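Rechercher un produit Rechercher OK Mon panier (0)

Boîte de rangement ouverte Nandska, orange, intérieur blanc

Réf. 101 -- Gamme Nandska, distribuée par Reltdale

La Nandska est une boîte sans couvercle destinée aux petites affaires de la chambre : porte-clés, peluches, cartes, papiers, chargeurs. Elle se pose sur une étagère, une commode ou au pied du lit. L'extérieur est orange, l'intérieur est blanc, et l'on retrouve facilement ce qui est tombé au fond.

Le modèle existe en 3 tailles. La petite convient à un tiroir ou à un bureau, la moyenne est la plus demandée pour les chambres d'enfant, la grande reçoit aussi du linge plié. Les boîtes de même taille s'emboîtent pour le transport mais ne s'empilent pas une fois remplies.

Entretien : chiffon légèrement humide à l'intérieur comme à l'extérieur, sans détergent abrasif. Ne pas mettre en machine. Laisser sécher avant de ranger du tissu ou des peluches.

Livraison à plat, par lot de 2 ou de 4. Le montage se fait sans outil : déplier les côtés, poser le fond, appuyer dans les angles. Les retours sont acceptés si la boîte n'a pas été montée.

Avis de Roswitha Thaler, 14 novembre 2018 : « Commandée en octobre pour ma fille. La couleur est franche, le fond tient bien. J'aurais aimé une poignée sur le côté -- pour la sortir de l'étagère on la prend par le bord. »

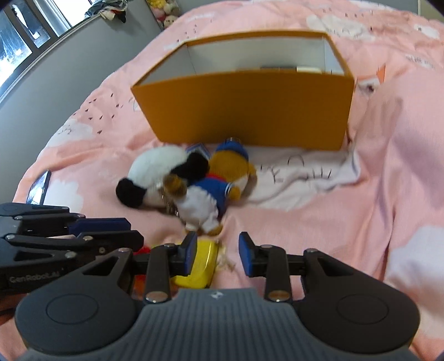
Pour trier une chambre, le plus simple est de poser la boîte ouverte sur le lit et de mettre devant elle ce qui doit y entrer. Les petites peluches, comme le canard en costume marin bleu et sa voisine blanche à oreilles noires, se rangent en dernier, au-dessus des objets plats. Un linge froissé comme celui de droite, avec ses inscriptions noires, est à plier d'abord. Les cartes et pochettes vont debout contre une paroi.

Question sur les tailles ou les lots : Severin Bachmann, service clients.

Produits similaires
Boîte Nandska avec couvercle
Panier de chambre Drornden
Casier à tiroirs Shukla
Séparateurs pour boîte Nandska, lot de 4

Contact | Livraison et retours | © 2018 Reltdale | Haut de page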